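Thread by a gripper person in Cletley

1/ Good evening all, and sorry for the quiet week. I promised a few of you the story of the Hendero fault once we'd got to the bottom of it, and we mostly have, so put the kettle on because I do go on a bit.

2/ We do hand-held gripper work at Cletley. You hold the tool, you pick things up off a table, and it records what the camera saw and how far apart the fingers were. Later a robot arm learns from all of that. White plastic pipe pieces, pouches, bottles, whatever is on the list for the day.

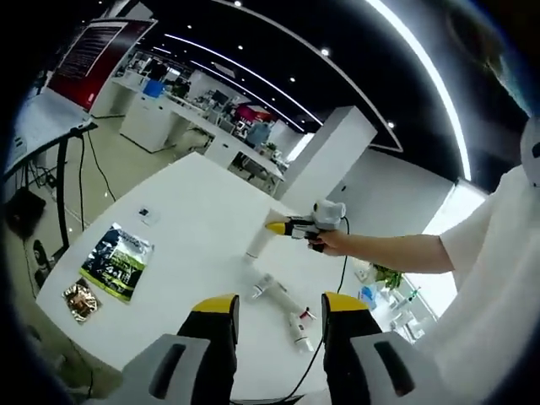 2 min read

3/ The finger reading is the bit that went wrong. Every so often it would stick. The fingers closed on a piece of pipe, you could watch them do it on the video, and the number sat there saying wide open as if nothing had happened. Then it would jump to the right value and carry on, cheerful as you like.

4/ I'd love to say we spotted it straight away. We didn't! The recordings looked lovely. Good light, clean grasps, no dropped frames. It only came up when the arm started doing something very odd in testing — it went to the pipe, shut its fingers late, and pushed the thing over.

5/ And then it did it again with a bottle, rather harder, and carried on pushing towards the edge of the bench. I was standing nearer than I should have been. The stop button worked exactly as it ought to and all I got was a fright, but I've moved the tape on the floor back since, and I'd gently suggest you look at where yours is.

6/ My first guess was the Tellura update, as we'd put that on in March and I'm always ready to blame an update. I rolled one of the grippers back and felt very pleased with myself for a whole morning. The fault came back after lunch. Apologies to Tellura, who were very kind about my email.

7/ Second guess was dirt in the finger slides. So everything came apart and got cleaned, which they needed, to be fair, and the fingers ran beautifully smooth afterwards. Same fault.

8/ What gave it away in the end was sitting down with a big mug of tea and watching the bad recordings one after another, with the finger reading plotted underneath. More than 28 of them. By the end I'd stopped looking at the fingers and started looking at the cable.

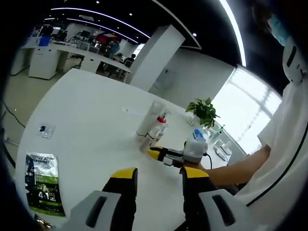
9/ The cable comes out of the tool and trails away over the table, and on a long reach it pulls tight. Reaching across to something on the far side was the worst for it. Nearly all of my bad recordings had a long reach in them, with a bit of a twist of the wrist at the end. The short, easy picks were nearly all fine.

10/ So we opened up the plug end. It's a Laaksonen connector, perfectly decent, and it was pushed home properly, but there was nothing inside the housing to take the strain. Every tug went straight to the pins. The power pins are longer and kept touching, so the tool stayed on and the camera kept going. The little data pin for the fingers let go for a moment.

11/ Worse, when the reading dropped out our own software filled the gap with the last good value. That's our doing and no one else's. I wrote that part myself, ages ago, to stop a silly warning popping up, and I remember being quite proud of it. Oh dear.

12/ I could make it happen on purpose after that. Hold the fingers shut, give the cable a gentle sideways pull close to the housing, and off it went. It took five goes on the first tool and far fewer on the next.

13/ What we've changed so far: a small clamp inside the housing, so the pull goes to the shell. A bit more slack, with the cable led back along the forearm on a soft strap. And a missing reading is now saved as missing, with a horrible beep that everyone hates. Please don't ask me to turn it down.

14/ We also wiggle the cable before the first recording of a session now and watch the number. It takes no time at all and I feel daft that we weren't doing it before.

15/ The old recordings are the sad part. Some can be rescued, because you can see the fingers clearly enough in the video to work out the gap, and I've been doing that in the evenings with the radio on. The rest have come out of the set, and the arm is being trained again without them.

16/ Two things I still don't know. Whether the pins wore loose over time or were always like that, and why one tool with the very same connector has never shown the fault at all. If you've seen either with yours, do please write, my messages are open and I answer everyone eventually.

17/ Oh, and for those who asked, the clamp is a plain printed part with two screws. I'll put the drawing up once I've fixed the corner that keeps catching on my sleeve.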